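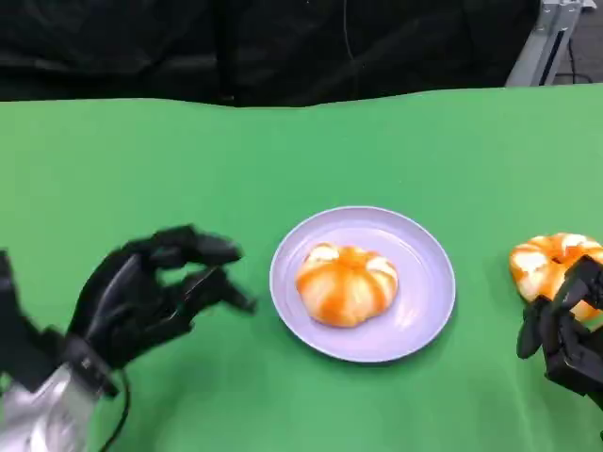
A bun on a plate, on a green table covering.

Small bakeries in Arnbridge will get lower rents from September

The town of Arnbridge will lower the rent for small bakeries and cafés in its covered market hall from September. The decision was published on the town website at 9 in the morning and it concerns all food stalls on the ground floor which bake or cook on the premises.

Under the new rules, a stall holder who bakes at the market pays 19 per cent less than today for the first year. After this year the rent will go up again in two steps, but it shall stay under the present level as long as the stall is open in the early morning. The town says it wants people to be able to buy fresh bread before work, which at the moment is difficult in the northern part of the centre.

The last bakery in the street behind the market hall closed in the spring. Since then, the residents of that part have had to go to the supermarket by the ring road or to take the bus to the station, where one kiosk sells rolls that are baked elsewhere. Several letters about this were printed in the local paper, and a petition for a bakery in the market hall collected 4,000 signatures.

The market hall belongs to the town, but it is managed by the firm Clonico. The firm had asked for higher rents two years ago, when the costs of heating and lighting increased very much. It now accepts the reduction, and in return the town will pay for the repair of the roof over the eastern entrance. Clonico also keeps the right to set the rents on the upper floor, where there are mostly clothes shops and a shoe repairer.
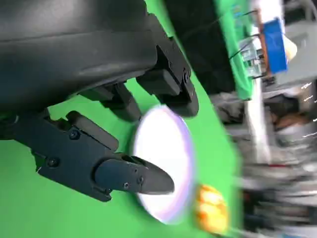
Not every stall holder is content. Those who sell fruit, cheese or flowers do not bake anything and will therefore pay the same as before. Their association has written to the town and asks for a smaller reduction for everybody – in its opinion the customers come to the hall because of the mixture, and a bakery alone does not bring life into it. The town has answered that it will look at the question again in the winter, when the first results are known.

The family bakery Buschmann has already said that it is interested in one of the two free stalls near the fountain. It has baked in the neighbouring valley for more than 50 years and until now sold its goods in Arnbridge only from a van. According to the bakery, the plan is to offer rye bread, plain rolls and a few kinds of sweet buns, and to prepare the dough in the valley during the night. The baking itself would be done at the stall, as the new rules demand. For this a stronger electricity connection is necessary, and it is not yet clear who has to pay for it.

For the second free stall there are several applications. One of them comes from Fendia, a cooperative which runs a café in the old post office and would like to bake flat breads and savoury pastries. The town will decide on the applications before the summer holidays. A stall holder who is chosen must open within three months and must sign for at least two years.

The opening hours of the market hall will change as well. At present the doors open at eight o'clock, but from September the entrance on the fountain side will be open from half past six. The other entrances stay closed until eight, and the public toilets too. Bicycles can be left in the yard during the whole day, while delivery vans must be out of the yard before nine.

Persons who live next to the hall have expressed some worry about noise in the early morning. The town has promised that flour and other heavy goods may only be delivered on the side of the ring road – the gate to the residential street will remain locked during the night. Complaints can be made at the information desk in the hall or in writing to the market office.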